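Notes for the packing talk, slot after the coffee break. I have 10 minutes, so no wandering off into the suitcase story unless somebody asks!

**Start with the foam netting.** Hold up a piece before saying anything. Everybody knows this stuff (it comes around pears and fancy peaches and the odd bottle) and most of the room will have thrown some out this week. Ask who keeps theirs. Wait for the hands. I'd guess a few guilty ones near the back.

Then the confession: I used to stuff it in a drawer, and the drawer stopped closing. I was wrapping cups for the move to Lamham and I couldn't find a single piece that wasn't tangled up with the rest of it. So the talk is really about storing your packing stuff so you can use it again, and the wrapping part comes second.

**Bundling.** Go slow here, people like this bit.

- Lay the strands out on the bed, all running the same way.
- Gather them lengthwise, like a ponytail. Don't roll them! Rolled foam springs open the second you let go.
- One elastic band where the bundle is narrowest. One is plenty.
- Let the ends be messy. I spent a whole evening trimming mine and it made no difference at all.

Put the slide up and leave it up while I talk.

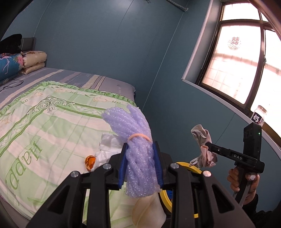 *Lamham, Tuesday, August 11, 2026*

Lavender foam, peach-colored band, and look how much it fans out at the top once the middle is pulled in. I love that it comes out looking like a very bad bouquet. Mention the bed as well: I do all my sorting on a bed with a blanket over it, and the one with the green ruffle gets a compliment every time, so let them have their moment and move on.

(If someone asks about string: string is fine, but it bites into the foam. Elastic gives a little. Twist ties poke holes, skip them.)

**What goes in the foam.** Glasses, small jars, the lids of things. I put a strand or two inside a mug before I wrap the outside. Heavy plates want paper and a tight box, foam lets them slide around too much. Tell the Duman story here, the one with the gravy boat, but the short version! Last time I told the long one and had to drop the whole part about boxes.

**Labels.** In April I did the big closet clear-out and wrote "misc" on 3 boxes in a row. Pause for the laugh. I still haven't opened one of them. Now I write the room and the thing you'd be most annoyed to lose, so "kitchen, good knife" or "bathroom, the drops."

**Questions I usually get**

Does the foam wear out? Mine goes flat after a few moves, and then it goes under the flowerpots. Can you wash it? I rinse it in the sink and hang it over the shower rail.

Leave the basket of spare bands by the door and tell people to take some on the way out. Bring the clicker back to the front desk afterward, I walked off with it in April.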